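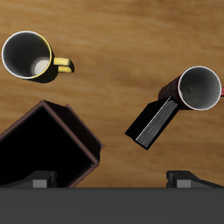

The Long Life of the Kitchen Table

Home | Features | Collections | Visit | Archive

Few pieces of furniture are asked to do as much as the kitchen table. It serves as desk, workbench and dining room, often within the same afternoon. A new study from the Vonham Museum of Domestic Life considers how ordinary households in the region have bought, repaired and handed down their tables, and why so many remain in daily use.

The study was led by Ilaria Santoro, the museum's curator of furniture. Her team visited 111 homes and recorded what each family knew of its table's past. The earliest written reference they found is an inventory of 1549, in which a widow in Surnura leaves "the long board and its trestles" to her younger daughter. The board was valued above the bed.

"People wrote these things down with care," Santoro said. "A table was among the largest objects a family owned, and there was usually some argument over who would get it."

Trestle tables of that period were taken apart after meals and stood against the wall. Fixed legs became common in the region much later, when kitchens were built large enough to keep a table standing all day. Drawers followed, first for knives and later for household papers. One family in Dudano still keeps its receipts in a bread drawer fitted by a great-grandfather.

Repair is a central theme of the study. Mirjana Leka, whose family workshop has restored furniture for four generations, advised the team on dating old work. She notes that tops were often turned over when one side became too worn, and that a table may carry the marks of two separate working lives. The Leka workshop still receives such pieces each month — many of them with legs that belong to some other table entirely.

Owners frequently ask the workshop to remove every stain and scratch. Leka advises against it. Heavy sanding thins the boards and erases the evidence by which a table can be dated. Her workshop prefers a gentle cleaning with soap and soft cloths, followed by wax or oil according to the existing finish. Rings left by cups can often be reduced, though seldom removed completely. Loose joints are the more urgent matter, and these should be reglued before the table is put back to regular use.

The museum has also gathered spoken accounts. Issa Aoun, a retired baker, described learning to read at the same table where his mother shaped dough, with a line scored across the top to mark her side. Sanne Boersma recalled a move in November during which the family table would not pass through the new front door. It stayed in the yard under a sheet until a window could be taken out.

A selection of these accounts will accompany the exhibition in the museum's east gallery. Visitors are invited to bring photographs and family papers to the reading room, where staff will copy them and return the originals the same day.

Related Features
Chairs That Fold: A Short History
Inside the Leka Workshop
Ilir Matić on Keeping Old Floors
Bread Ovens of Dudano

Contact the Editors | Copyright Vonham Museum of Domestic Life | Back to Top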